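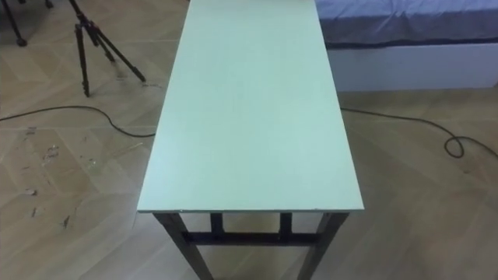

Teleop and data collection > Start positions, how much variety?

wellarow_km
Hello all. I am collecting examples for a table wiping policy. Now I have 2,230 episodes and in all of them the robot starts at the same place, in front of the short side of the table. Training loss is good, but if I move the base 5 cm to the left, the policy becomes confused. Should I record everything again with random starts, or is it enough to add some?
Kulsoom Mughal

Jillen
Add some. We had the same problem and 15 percent of new starts was enough for us. Keep the old ones.

truden_lab
I do not agree with Jillen. If most of the data says "always start here", the model will learn the position of the table in the view and not the table. I would stop at 3,000 in total and make all the remaining ones random, also the angle.

Jillen
It depends on the model. Ours was small and had only wrist cameras.

wellarow_km
I use the head camera also, sorry that I did not write it. Does the background matter? The room is always the same one.

mohmand
For me it mattered more than the start position. Change the floor side first, put a rug or turn the table. And please write the start pose in the metadata of each episode, I forgot this in May and could not filter anything later.

truden_lab
+1 for metadata. Rug I am not so sure, it can move under the wheels.

wellarow_km
Thank you. I will turn the table tomorrow and record the first random set, then I write the result in this thread.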